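**Pruten series - worth going past book 2?**

Finished *The Clisuvwood Road* last night, all 405 pages of it. The first half was slow going but I liked the missing surveyor plot and the bit at the ferry landing. Is book three more of the same, or does it pick up?

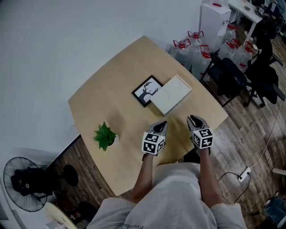 **verkier_reader**

Posted January 15, 2018

I'd keep going. Book three drops the surveyor's brother as narrator and the chapters get shorter. The murder is on page two.

---

**saltbush**

Disagree. Three was where I gave up. The detective spends a whole winter in Hedlund interviewing neighbours and then the killer confesses in a letter. I felt cheated.

---

**verkier_reader**

The letter is set up in book one though. She finds the same grey envelopes in the desk at the mill. I missed it the first time as well.

---

**saltbush**

Envelopes aren't a clue. Half the town had them.

---

**inlet_paul**

I'm with saltbush on the ending but the Hedlund chapters are my favourite part of the series. Skip the prologue, it gives away who's in the boat.
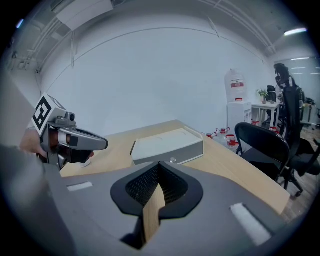
*Wood strip down the middle, black mesh on either side.*

---

**tea_and_torts**

Does anyone know if the library edition has the map? Mine didn't, and I couldn't follow the search party at all.

---

**inlet_paul**

The hardcover has it inside the back cover. The paperback left it out.

---

**verkier_reader**

Large print has it too, before chapter one. The ferry is marked on the wrong side of the harbour - go by the text.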